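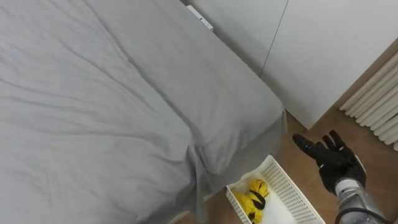 Wednesday, September 18, 2019

My shoulders hurt. I did 19 laundry runs today and I'd like to complain to someone, so you get to hear it.

If you've missed the last few posts: since March I've been spending my working days at Gaswood, inside a headset, being the arms of a humanoid robot we call Ki. I move, Ki moves. Everything gets recorded, and then the learning people at Stullositz take the recordings away and try to get Ki to do the same thing without me. The job this month is laundry basket to washing machine, with a side order of bed sheets. You would think a person who has done her own laundry since she was fourteen could manage that.

Well! First there's the basket. A laundry basket on the floor next to a bed is a perfectly ordinary thing until your arms belong to something else, and then it's a puzzle. You have to get the hand down low without clipping the mattress, and you can't feel when you've clipped the mattress, you only see the sheet move a bit and think oh no. The fingers have to come in spread out and close slowly, and the thumb is always the problem. I had no idea how much I rely on my thumb doing its own thing. In the headset I lead with the thumb now, sort of pointing it at whatever I want, and the rest of the hand follows. It looks very silly when I catch myself doing it at home with a carton of eggs.

And white cloth in a white basket, oh boy. My depth perception through the head camera is fine for anything with a bit of color on it and terrible for white on white. I've grabbed a lot of basket. I've lifted the whole thing by its rim thinking I had a pillowcase (twice before lunch, one morning last week) and then had to decide whether to put it down nicely and carry on or throw the run away.

That decision is most of what I wanted to write about, because it's where I've changed my mind. In the spring I threw out everything that wasn't pretty. If I fumbled, I hit the pedal, reset, started over. I was quite proud of my clean recordings. Then the first version trained on them was tried out on the real task and it was lovely right up to the moment anything slipped, and then it just sort of hovered there with its hand open. Of course it did! I'd never shown it what to do after a slip. I had edited out every single one.

So now I keep the fumbles as long as I recover from them. Drop the sock, look at the sock, go get the sock. The runs are longer and uglier and I feel much less graceful, but the newer version does go back for things. Some of the time. It went back for a washcloth on Monday and I clapped so hard I knocked my water over.

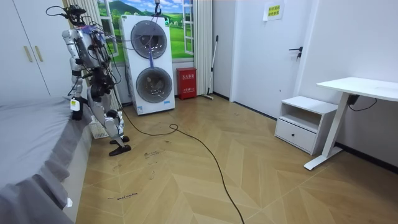 Ki between the bed and the washer-dryer, one foot up.

The legs aren't my department, by the way. People always ask. The walking and balancing runs by itself, and I only nudge it with the little stick under my left thumb: forward a bit, turn a bit, stop. The trouble is that my arms and Ki's balance have opinions about each other. If I reach out fast, the body has to compensate, and the picture in my headset swings, and then my stomach swings. The trick is to get the feet where you want them, wait a beat, and only then start reaching. I'm an impatient person and the waiting is the hardest skill I've had to learn in this job. I hum a couple of bars of something and then go.

The room is small, too, which I like for realism and dislike for my nerves. You've got the bed on one side and the washer-dryer right there, so there isn't much space to turn in before you're too close to something. The old setup we practiced in was all open floor and I got very cocky in it. My first week in the bedroom was a humbling one. I would come around toward the machine, feel great about my line, and find I was half a step too far over to get an arm up properly. Then shuffle, shuffle, wait, hum, reach.

We switched to Lemance for the control side in the summer and I should say something about it, as a few of you wrote in about it after the last post. I like it more than I expected to. The old software copied my arms joint for joint, which sounds right but my arms and Ki's arms are not the same arms, and I'd end up with my elbow behind my ear to reach something at knee height. Lemance only cares where my hands are and works out the rest. My elbows have calmed down a lot. The shoulders, see above.

What I don't like is the lag when both hands are busy. It's tiny, but with a sheet you need both hands to agree, and by the time I see the left one has lost its grip the right one has already pulled.

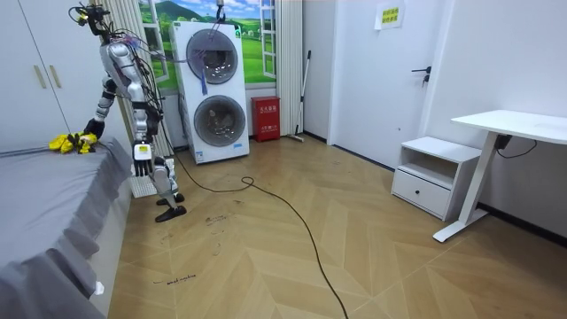 The sheets are a whole other animal. A sock has basically one way to be picked up. A fitted sheet has a million, and they're all a bit wrong. I've settled on coming at it from the side of the bed, getting the fingers over the edge of the mattress, and feeling (well, watching) for a fold I can pinch. One arm works, the other one stays down and out of the way. I tried using two hands from the start and it was chaos. One hand finds the fold, then the second comes in when there's something to hold. I've started making my own bed that way and it takes forever.

We stand at 167 kept recordings for the basket job and the target is 297, so there's a way to go. Sheets aren't even in that number, they get their own pile, and I'm not going to tell you how small it is.

Things I've picked up that might help if you ever do this: eat something before the headset, never right before. Take your rings off, the gloves hate rings. Vary where you put the basket, even when you've found the perfect spot for it, ESPECIALLY when you've found the perfect spot. Stop when you get sloppy, since tired me has a lazy wrist and I really don't want Ki picking that up. I can spot my own habits in the trained version already. It does a little pause before each grab that is one hundred percent me humming.

Tomorrow it's towels. I have a heat pack and a bag of frozen peas and I'm going to alternate them until bedtime. If anyone has a good stretch for the spot right between the neck and the shoulder blade, the comments are open.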